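Wrist views, memory module task, part two

I ended the last post at 64 episodes and a policy that would line up over the module and then stop there, fingers open, until the timeout. This one covers the rest of the collection run, what I changed partway through, and the labeling mess I made in June. If you only want the numbers, they are near the bottom.

The task is the same as before: start from a pose over the bench, move into an open desktop chassis, close on the edge of a memory module, pull it out of its slot, carry it to the tray, let go. Every episode is recorded from the wrist along with joint positions and gripper width.

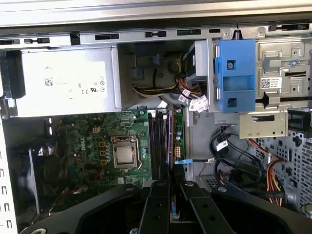
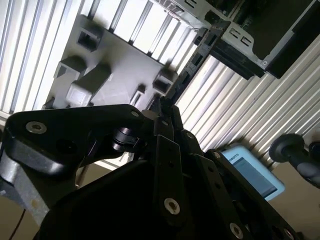 Wrist camera views: the open Dell chassis with the fingers by the memory module, and the light gray tray against the ribbed aluminum.

Two things make the chassis hard for the model. The first is clearance. The fingers have to go in close to the black memory slots, and the linkage on either side of them is much wider than the fingertips. A small yaw error at the top of the approach turns into contact with something at the bottom. The second is cable slack. The thick black cables loop over the chassis floor and they move every time anything brushes them, so no two episodes start from quite the same view even when I think I have reset everything.

I considered tying the cables back. Ignacio Gallardo, who reviewed my notes on the first 64, argued against it on the grounds that machines coming in for teardown will not have tidy cables. I agreed and left them as they were. I did start nudging them by hand between episodes, on purpose, so the variation would be spread more evenly. Before that, the loops drifted slowly in one direction over a long session, and the model could learn the drift.

How the episodes are recorded

I teleoperate with a leader arm. Kernari, my recording script, writes one folder per episode with the video, the joint log and a short text file. The text file holds the outcome, the start pose index and a free comment. It started as a wrapper around three shell commands and I should have rewritten it sooner.

Start poses come from a fixed list, drawn without replacement until the list is used up, then reshuffled. In part one I was picking start poses by feel. When I plotted them afterward they made a tight blob a little left of the chassis, exactly where my arm is comfortable. The policy was fine inside the blob and poor outside it.

I now record recoveries too. If I miss the module on the first close, I keep going: open, back off, correct, close again. Early on I deleted those takes as bad data. That was a mistake. The freezing behavior I described last time was almost certainly a result of it, as the model had no example of what to do from a position slightly off the module.

There is a limit. A recovery with more than 2 attempts gets marked as failed and kept in a separate folder. By then I am usually fighting the controls, and the motion is jerky in a way I do not want copied.

The labeling mess

Outcome labels were typed by hand through the first half of the run. I used "ok", "OK", "good" and, for one long evening, "g". The loader matched on "ok" only. It dropped everything else without a warning, and I trained twice on a fraction of the data before I looked at the episode count in the log.

The fix took ten minutes. Outcomes are now a single keypress with four allowed values, and the loader stops if it sees anything it does not know. I went back through the old folders by watching the last few seconds of each video. Slow work, but it also turned up several episodes marked as successes where the module was released over the edge of the tray, so I would have needed to do it anyway.

Tray placement

The tray side gave me less trouble than I expected, with one exception. The tray has raised features molded onto it, and I had not decided where on the plate the module was supposed to go. Some episodes put it down between the features, some across one of them. The model averaged these and released in places I would never have chosen.

I settled on one release area and re-recorded the episodes that disagreed with it. I kept the old ones. Filtberg, the data format I convert to at the end, lets me tag subsets, so they are in there under their own tag and left out of training by default.

Lighting is the other thing to watch. The ribs on the aluminum go close to white, and the exposure shifts as the wrist swings from the chassis to the tray. Auto exposure made this worse. It is now locked at a value that leaves the inside of the chassis a little dark. I tried brightening in preprocessing and saw no difference in results, so I took it out.

Numbers

Total episodes kept: 858
Attempts allowed before an episode counts as failed: 2
Evaluation trials per checkpoint: 100

I am holding back the success rates until the evaluation is done properly. The trials I have so far were run by me, with me choosing the resets, and I know which checkpoint is loaded each time. Cordero, the small scheduler I use for training jobs, can hide the checkpoint name and shuffle the order. I need to hook that up to the evaluation script first. What I can say is that the freeze over the module has become rare, and that most remaining failures happen on the pull, when the grip is slightly too high on the edge.

Next

More grip height variation on the pull, mostly. I also want to add a second chassis with a different layout, and I am rewriting the viewer (Flirari) so it can show two episodes side by side at the moment of closing. Scrubbing through them one at a time is the slowest part of the review.

The conversion script and the start pose list will go up with the next post. If you already pulled the earlier version of the pose list, delete it, the indices have changed.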